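Reading time: 1 min

Praleo Large-Format Paving Slabs, Pale Gray

I get asked about these more than anything else we sell, so let's go! The Praleo is a big square concrete slab for plazas, courtyards and wide walkways (I've even put a few behind my own garage). It's $64 a slab, and we deliver on pallets.
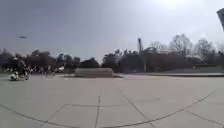 Pale gray square slabs on an open plaza, with a low concrete block.

I love how calm the color is over a large area. The thin joints show up a little darker, and if your layout has a curve in it, talk to me before you order – cuts take an extra 5 days.

Questions? Ask for me, Etenesh Shiferaw, at the Gallegos yard.

Related items
Valar Edge Curb
Zernard Joint Sand

We use cookies to remember your cart. Accept / Settings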